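Stetel
Jul 23, 2026

1/8
Notes on storage bins, after sorting out the bench corner. Mostly about the bin itself, because the container decides more than people expect. Dry stuff, mute as needed.

2/8
Starting point: a deep rectangular bin, gray, no lid. Tall sides keep things in, but they also hide whatever is short. A bowl at the bottom of a deep bin is invisible from a chair.

3/8
Side angle matters. Vertical walls give you the most floor for a given footprint. Sloped walls cost floor area, but small items slide down to where a hand can get them. For mixed kitchen items I take the slope.
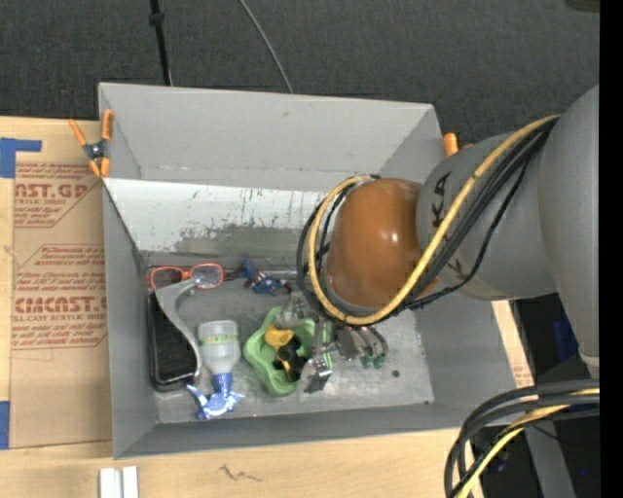

4/8
Wear. The whitish sloping panel at the back is scratched, and in one patch the pale coating is gone and gray-green shows through. Cosmetic, as far as I'm concerned. The floor is scuffed too. I would replace a bin for a crack or a burr, never for looks.

5/8
Placement inside. The green bowl and the other things are kept to the left and middle, leaving clear floor on the right. Filling wall to wall looks efficient until you need to turn something over to get it out.

6/8
Surface under the bin. Light wooden tabletop here, carpet behind. Wood is fine, but grit under a loaded bin will mark it if you drag. Lift, wipe, set down. Felt pads help – the cheap ones from Zosska lost their glue in October, so I went to screw-on feet for the heavy bins.

7/8
Weight. My limit for a bin that gets moved by hand is 21 lb, contents included. Above that it stays put and gets emptied in place. The old Boersma crate held nearly 50 lb and I stopped moving it, which meant I stopped cleaning under it.

8/8
Labels. Outside, short end, one word in large type. I tried listing contents and the list was wrong within a week. "Kitchen" has been correct for a year.

Addendum, for the person asking about dividers: I bought the Situteo set and took it out again. Fixed slots are good for flat things. Bowls need open floor. The set is in the closet if anyone local wants it, 40 cents' worth of missing clips included.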